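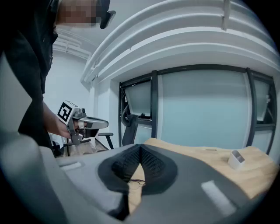 Hand-held gripper

By Lorna Buchanan – 28/12/2022

A hand-held gripper is a robot's hand without the robot. You squeeze a trigger, two fingers close, and a camera on the tool records what they were up to. I've used quite a few of these by now and I still love handing one to a newcomer!

Most kinds carry a square black-and-white marker on the body, so software can work out where the tool is and how it's tilted. Keep the marker clean (mine got a coffee ring once, and tracking was hopeless until I printed a new one).

The two I know best are the Unero and the Tuka. The Unero weighs 415 grams and the Tuka 355, and after 40 grasps in a row my wrist can tell the difference. Ívar Holst likes the heavier one for pushing plugs into sockets – I don't, but he has bigger hands.

Wide lenses bend straight edges near the rim, so calibrate before you compare anything. Qiuyue Shen runs it 3 times per tool and keeps the middle result. See also: parallel gripper, wrist camera.

Last updated: February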